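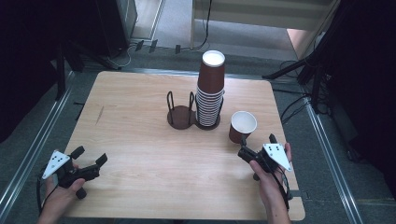 Jin-sol Gil meinte gleich früh, wir sollten mehr auf Abwechslung achten als auf Menge. Sehe ich auch so. Trotzdem fehlen für Zevlow noch Beispiele.

5. November 2020. Becher vom Stapel nehmen, absetzen, das Ganze von vorn. Stand am Abend: 793 Durchgänge, zwei verworfen wegen verlorener Marker.

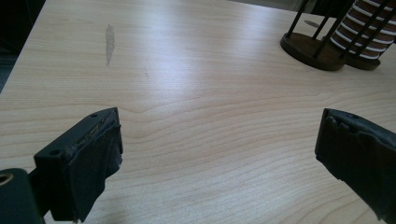
Wie lang darf ein Durchgang sein? Sieben Sekunden, länger nur beim Umgreifen.

Nachmittags habe ich mit Sarita Kashyap getauscht, sie ist schneller als ich. Das linke Handgelenk tut weh. Ich greife zu oft
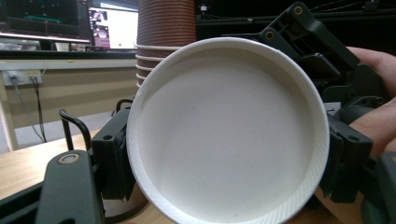 aus derselben Richtung, das muss ich mir abgewöhnen. Morgen die Daten an Varela schicken.

Zurück | Übersicht | Weiter

Letzte Einträge
Neue Marker geklebt
Kalibrierung, zweiter Versuch
Was im März liegen blieb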